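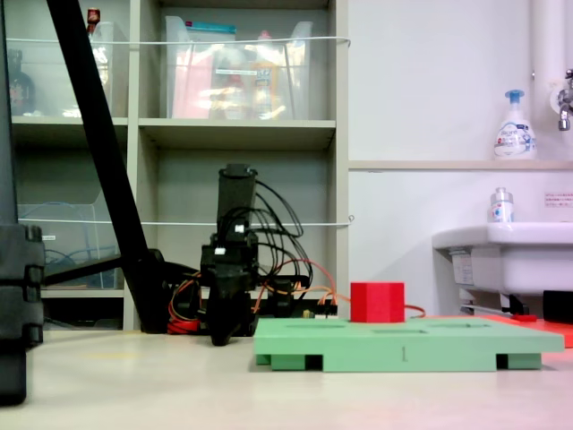
A parceira Indik escreveu-nos em abril a perguntar se não seria mais sensato gravar menos demonstrações e variar mais a posição do cubo, e a resposta é que sim, já mudámos o plano.

No projeto Histitz temos agora mais de 2.000 episódios gravados, todos da mesma família: o braço aproxima-se, agarra o cubo vermelho e larga-o no ponto pedido. A placa verde com ranhuras ficou como superfície de referência — tem o número 1 gravado na borda da frente e é esse número que entra no registo de cada episódio.

Cada sessão dura 30 minutos e leva 2 operadores. As falhas também ficam guardadas, com etiqueta própria, e estamos mesmo entusiasmados com o que o modelo tem aprendido com elas!

A verba da Faulkner cobriu as garras de substituição. Falta fechar com a Dedov o armazenamento dos dados — a proposta segue em anexo.

Próximo passo: 4 posições iniciais novas por sessão e um primeiro teste com a placa rodada.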